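Home | Stories | Home Life | Food | About | Contact

Mar 10, 2025
By Brian Shirima

We use cookies to make this site work better. By staying on the site you agree to our cookie policy.

I got to Atieno Mabula's place twenty minutes early, which she told me was a very bad habit, and then she put the kettle on anyway. I'd come to talk about her mending circle, Pandov, but we spent the first half hour on her mother, who sewed school uniforms in the front room and never once let Atieno touch the good scissors. (She has them now. I wasn't allowed to touch them either!)

"I didn't learn from her, not really," she said. "I learned from ruining things. I took up my first pair of pants at sixteen and one leg was three inches shorter. I wore them! I told everybody it was on purpose."

Pandov started last July with 3 people around a kitchen table and a cookie tin full of buttons. There are 34 on the list these days, so they've moved to a room above the Prestier bakery, and the whole stairwell smells like cinnamon by nine in the morning. People bring what they've got. Winter coats, mostly, and a lot of kids' pajamas.

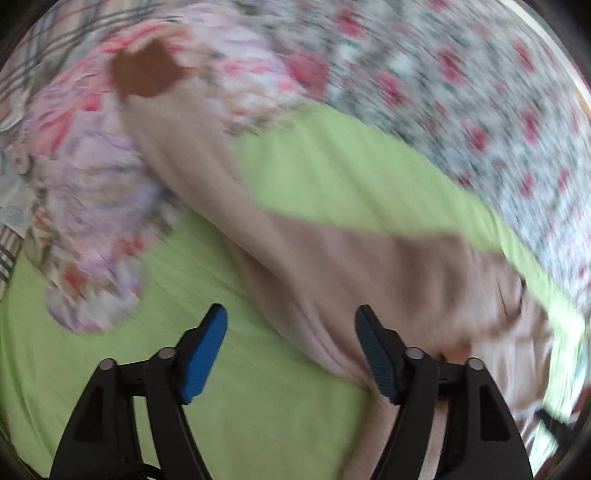
A long mauve-brown garment on bright green cloth.

I asked her what people get wrong, and she put her cup down for that one.

"They wait. There's a tiny hole in the elbow and they think, well, it's only tiny, and they wear it all winter. Then they come to me with a hole I could put my head through, and they want it to look like new. I can do a lot, but come on."

She's just as firm about washing first. You bring it clean or you take it home again, and she's sent her own cousin back down those stairs. She also won't do zippers on a weeknight, and when I asked why, she just shook her head and offered me another biscuit.

The part I loved was the notebook. Every finished repair gets a line in it, with the date and whatever the owner felt like saying. They're up to 270 now, and she read me a few while I tried to keep up with my pen. One man had written two full pages about his brother's fishing sweater.
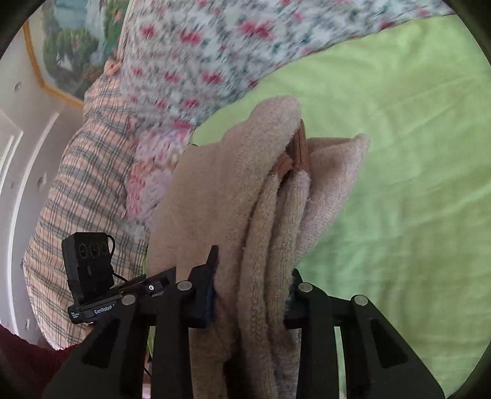 "You get the whole story of a family from what they won't throw out," she said. "Nobody brings me the fancy dress. They bring me the blanket the dog slept on."

I did ask about money. There isn't much. It's pay what you like, thread comes out of the jar, and the rent gets covered by a sale of patched-up odds and ends before the holidays. The last one brought in $310, and she's still pleased about it.

On my way out she grabbed my sleeve and turned the cuff over. Two loose threads, and a button hanging on for dear life.

"Leave it with me," she said, so I walked back to the bus in my shirt with my jacket up on her hook.

Get our stories in your inbox. Sign up for the newsletter.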